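Section 4: Picking up soft items (house rules and good practice)
Print this page | E-mail this page
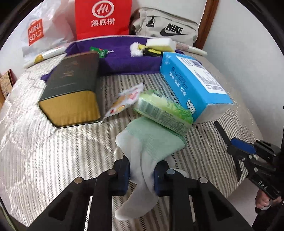 Tiago Neves

I wrote these rules for the Mulloddale crew, and I'd love it if you stuck to them! Socks are my favourite starter (cheap, floppy, hard to hurt).

1. Bring the jaws in from either side and pinch the sock at its middle, so the pads do the gripping and the metal pivots stay clear of the knit.
2. Leave the cuff open above the jaws. Don't bunch it up, mate.
3. Hold for 2 seconds, then lift.
4. Keep your second gripper open and off to the side until it's needed.

Note: I like a bit of clutter, so books, boxes and snack packets can stay on the bed. Just don't shuffle them mid-run.

Caution: fingers behind the linkages, always. They nip!

Log each go on the Predska sheet before you start another.

Shares: 611 | Comments: 2

Veloso: Does step 3 apply to gloves too?

Trillunville Tinkerer: Step 4 got me. I kept bumping the box with my spare hand.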